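Chapter 6
When the Gripper Lets Go: Faults in Simulated and Real Handling

By Homa Bagheri
May 2023
84 shares | 3 comments

In February the team at Clirnia ran a tabletop handling program called Tustero through 3,972 trials in simulation. The job was simple to state. The robot had to pick up a named object, carry it across the table and set it down inside a marked area. The program finished 3,412 of those trials without a fault, and it was cleared to run on a real arm.

On its second day on the real arm it dropped a mug from shoulder height. The mug broke, and a piece of it landed outside the guard. No one was hurt. The operator, Sânziana Cârstea, pressed the stop button and wrote down the time. Her note was short: "Arm still moving as if holding the mug."

That note is the subject of this chapter. A dropped object is a common fault and usually a small one. A robot that does not know it has dropped something is a safety matter. It will go on to the next step, and the next step may bring it down on top of whatever is lying there.

The trials used household objects on a pegboard table, with the layout changed between runs. Mugs were the hardest of the set. They have a handle on one side, and a grip that is safe on the body can slip if a finger closes on the handle first.

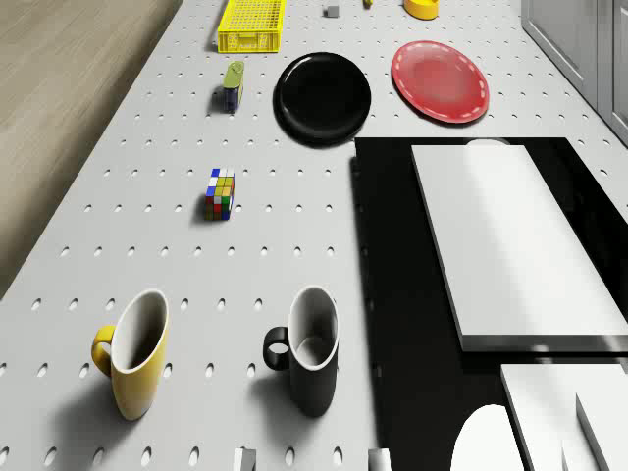

Figure 6.1. A simulated table layout with two mugs, two plates, a crate and a puzzle cube.

Two things went wrong, and they have to be kept apart. The first was the grip. In the simulator, mugs had been given a surface with more friction than glazed pottery has. Weak grips held when they should have failed.

The second was the check. Tustero decided that it was holding an object by reading how far the fingers had closed. It took this reading once, right after the grasp, and never again. If the mug slipped later, the program had no way to find out. The same gap was there in simulation, but with so much friction few objects slipped during the carry - so the gap stayed hidden.

The repair took the two faults in turn. The friction values were lowered, and the finger reading was repeated all through the carry. If the reading changed, the arm stopped where it was and waited for a person. A further 1,092 trials were run before the real arm was switched back on.

In the sections that follow we look at how to write a holding check, where to place a guard, and what an operator should record after a stop. Section 6.1 begins with the check.

Comments

florkevar_lab: We had the same trouble with plates. They tilt in the fingers and the reading hardly changes. Does 6.1 cover flat objects?

Homa Bagheri: Yes, toward the end of the section. You need a second sensor for those.

Pană: Using this with my evening class. The operator's note got them talking more than the numbers did.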